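Notes from the Drawer Task

August was given over to a single skill: opening and closing a kitchen drawer. The aim was to gather 1,100 examples for the learning system, each recorded from start to finish and labelled by hand. Lama Obeidat wrote the protocol, and Ayman Saab reviewed the labels.

Fruit and jars were kept on the worktop so that the system would not learn the task against a bare background.
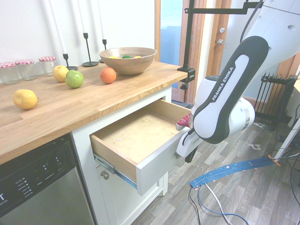
Varying the worktop

The protocol requires the objects to be rearranged after every 40 examples. Pieces may be moved, added or taken away – the drawer itself stays in its usual cabinet. I had argued for a longer interval and now accept that the shorter one was correct. 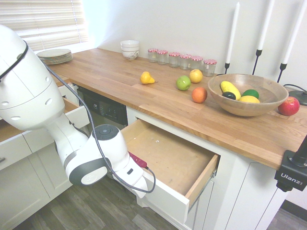

Failed attempts are retained under a separate label. In the first review, 56 examples were set aside because the label did not state whether the drawer had been fully closed. The wording has been amended, and 2 reviewers must now agree before an example enters the main set.

The next set will use the same protocol with a cupboard door. Lama has asked for comments on the draft labels before recording begins.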